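Notes on a month of water tasks

I spent most of September recording demonstrations for Pinto, the two-arm setup we use at Mamisero to train manipulation policies. I said I would write something up when the water tasks were done, and they are done enough. The final count for the set was 935 episodes, of which 567 went into training.

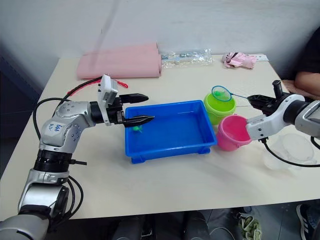
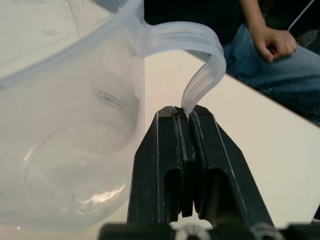
The gap between those two numbers is what I want to write about. When I started, I assumed most of the rejected episodes would be failures: something dropped, something tipped over, an arm hitting a joint limit. There were some of those. Most of what I threw out was technically a success, though, and got cut because the way it succeeded was no use to a model. Take the net with the blue handle. The task is to scoop a toy fish out of the tray and put it in a bucket, and there are a lot of ways to do it. In my early episodes I would chase the fish into a corner, back off, change my mind and come in from the other side. The fish ended up in the bucket. The recording was mostly hesitation. A policy trained on the first batch learned the hesitation very well and would hover over the water for a long time before doing anything.

So I wrote a rule for myself. One approach, one scoop, lift, move, release. If I missed, I was allowed one clean retry, and the retry had to start from above the water. Anything messier than that got marked and left out. I kept the marked episodes on disk in a separate folder in case we want them later for a failure classifier.

The retries turned out to matter more than I expected. I had first planned to keep only the episodes with no misses. We trained that version, and it did fine until it missed, and then it had no idea what to do. It would carry an empty net over to the bucket and turn it out with great care. After I put the clean retries back in, it started going back for a second try. They were a small part of the data and they fixed the most annoying behavior we had.

The pitcher was a different sort of problem. It is see-through plastic, and the wrist camera sits very close to it, so the picture changes a lot with small changes in grip and light. Glare on the base was the worst of it. I moved the lamp twice and then decided to stop moving it and record under both positions, so the model would see both. The handle also gives the fingers very little to hold. If you pinch it near the tip, the whole thing wants to swing. My grip point drifted over the first few sessions without my noticing, and I only caught it when I watched 70 episodes back to back at double speed. After that I put a note by the controls with the grip I wanted and looked at it before each block.

We record in Femon, which is our own tool and has the faults you would expect from that. It saves the head camera, both wrist cameras and the joint positions. If one of the streams lags, it doesn't tell you. I lost most of one afternoon that way. There is now a check that runs when an episode closes and beeps if the streams don't line up. I should have asked for it in the first week.

A few smaller things, for whoever does the next set:

Do the resets properly. I got lazy and put the fish back in more or less the same spot each time, and the policy learned the spot. Now I drop it in without looking and leave it where it goes.

Swap which bucket is the target, and write it in the episode label when you do. I forgot the label for one block and had to go back through the video.

Top up the tray between blocks. Every scoop takes a little water out with it, and by the end of a long block the level is lower than where you began.

Stop after 3 blocks. My fourth block of the day was always worse than the others. I have the rejection rates to show it, and I still did a fourth block several times.

Keep a towel within reach of the chair.

The next set is for Grodis, the shelf and drawer tasks, all dry. I'm going to try labeling as I go this time, with a foot pedal to mark a bad episode the moment I know it's bad. Going through all of these afterward took me nearly as long as recording them, and by the end I was second-guessing calls that had been obvious with my hands on the controls. The pedal is ordered. I'll post again once I've used it for a few weeks.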